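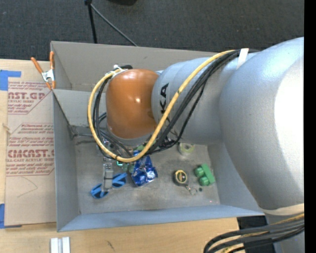 The arm at work over its picking bin, with a tape measure, a roll of tape and a shiny blue package among the things on the floor of it.

By a quarter past ten on Thursday there was already a queue down the stairs at Gramer, and the people in it were not all the sort you'd expect. There were students, yes, and a few men in fleeces with company logos on them, but also a couple with a pushchair and a whole row of Brownies in uniform, who had been let out of school for the morning and were thrilled about it. The robot workshop opens its doors once a year, every January, and I had never managed to get there before. I'm very glad I did!

I'd arranged to talk to the engineer who runs the picking bench, and she met me at the top of the stairs with two mugs of tea and a pencil behind her ear. She has been at Gramer for four years. Before that she mended lifts.

"People laugh when I say lifts, but it's the same job," she told me. "You've got a heavy thing that moves, and there are people near it, and you want it to stop exactly where you said. I took to it straight away. The first week here I went home and couldn't stop talking. My mum had to ask me to eat my dinner."

The picking bench is the one everybody crowds around. A big arm in silver and orange leans over an open grey bin, and in the bin is a jumble of the sort of stuff you'd find in a kitchen drawer or at the bottom of a toolbox. The job is to reach in, take hold of one thing and put it where it's wanted. Written down like that it sounds like nothing at all. I asked her why it was hard.

"Because you and I are so good at it that we've forgotten," she said. "Put your hand in your bag and find your keys. You don't look, do you? You feel about, you push the other stuff aside, you know what's key and what's purse. The arm has to work all of that out. Is that one thing or two things touching? Is the shiny bit part of the packet or a reflection of the light? Which side do I come in from, so I don't shove everything else into the corner? We spend whole afternoons on a question like that."

Shiny things come up a lot when you talk to her. The crinkled blue packet is a favourite of hers and also, I gathered, a bit of an enemy. "Crinkly is bad and shiny is bad, and that's both. It looks different every time it lands. You pick it up, you drop it, and as far as the software is concerned you've just handed it a brand new object. A tape measure, now, a tape measure is lovely. It's round, it's solid, it's the same shape when you put it down as it was when you picked it up. I could watch it pick up tape measures all day."

And the see-through roll of tape?

"Oh, don't." She put her tea down. "See-through is the worst. You're asking a thing that goes by looking to find something you can look straight through. We're getting there. Ask me again next January."

The planning software is called Sosto, and it was written in the building, mostly at the long table by the window. She is careful to say that she isn't one of the people who wrote it. Her part is the bench: the arm, the bin, the fingers, the wiring, and what she calls "the bit where the clever idea meets the real world and falls over". I asked what she meant by that and she pointed straight at the cables.

I had noticed the cables. It's hard not to. There's a thick yellow one that runs along the arm and swings out in a great loop by the orange joint, and a bundle of black ones keeping it company, strapped back with a bit of white. I'd assumed, from years of films, that a robot would be all smooth on the outside.

"They're smooth in the brochure," she said. "Then you want to put your own fingers on the end, and your fingers need power, and they need to talk to the computer, and it all has to get there somehow. So it goes up the outside. The trick is how much slack you leave. Too little and the arm turns and pulls something out. Too much and it's dangling in the bin and you're picking up your own wiring, which I have seen happen, and which is very funny the first time. I must have redone that loop more than anything else in this room. I dream about it."

She gave me the tour of the bench in between visitors, and what I enjoyed most was how homely it all was. The table is pale wood. There's an ordinary spring clamp with orange handles on the side of the bin, the kind my dad has in his shed, and a sheet of acrylic with its brown paper still on, and bits of blue tape. The floor of the bin is scratched and scuffed all over. I said it looked well loved.

"Every one of those is a lesson," she said. "Some of them are my lesson. When you've got a new bit of code you're brave at half past nine and a lot less brave by eleven. But you do want a bin you don't mind hurting. We had a nice new one once and everyone was too polite with it. Nothing got done for a week!"

At eleven o'clock the demonstration proper began, and the Brownies were brought to the front and sat down on the carpet. Gramer lets visitors choose what the arm should go for, and of course every child shouted at the same time. The sunglasses won. (The blue and black pieces look like sunglasses lenses, anyway, and that was good enough for the judges.) The arm swung over, very slowly, and you could feel the whole room lean with it. It came down, closed, lifted, and lost hold. There was an enormous groan. Then it went back and had another go from a different side, and up they came, and I don't think I've heard cheering like it outside a football ground. I cheered as well. I'd been there less than an hour and I cared a great deal about those sunglasses.

Afterwards I asked her whether she minded the miss, in front of a crowd like that.

"Not a bit. I'd rather they saw one. If it gets everything first time they think it's a trick, or that it's been told where everything is. When it misses and tries again, that's when they start asking proper questions. There was a girl just now who wanted to know if it was cross. I said no, and she said, well, how does it know to try again, then? And I thought, that's a really good question, I've sat in meetings with worse ones."

The runs are done in sets of 18, with the bin stirred up by hand between each set. She let me do the stirring. I was told off, kindly, for being too tidy about it. I'd put the green block on its own with plenty of space all round, and she reached past me and pushed it back in with everything else. "You're helping," she said. "Everybody helps. You've got to be a bit mean to it."

I asked where all this was heading. Some of it is practical already. Contreras, a returns warehouse on the ring road, has been sending over boxes of awkward things for the arm to practise on, and is hoping to have a bench of its own. There's a second project, Brelalell, that looks at sorting small parts for repair shops, and that's plainly the one closest to her heart.

"I like mending," she said. "I always have. There's a man I used to buy lift spares from who had 15 drawers of screws and he'd spend half his life going through them. If an arm could do the going through and leave him to do the mending, I'd be so pleased. I'm not saying next year. It still gets upset by a carrier bag. But when I started it couldn't reliably tell the bin from what was in it, and look at it now, it's got fans."

It did have fans. One of the Brownies had come back on her own and was standing with her chin nearly on the barrier, watching the finger come down between the bits and pieces. She wanted it to get the tape measure. The engineer glanced over at the screen, moved something with the mouse, and told her to keep her eye on it.

Gramer's next open day is in January, from ten until four. Entry is free, there's a lift to the workshop as well as the stairs, and tea is on the ground floor.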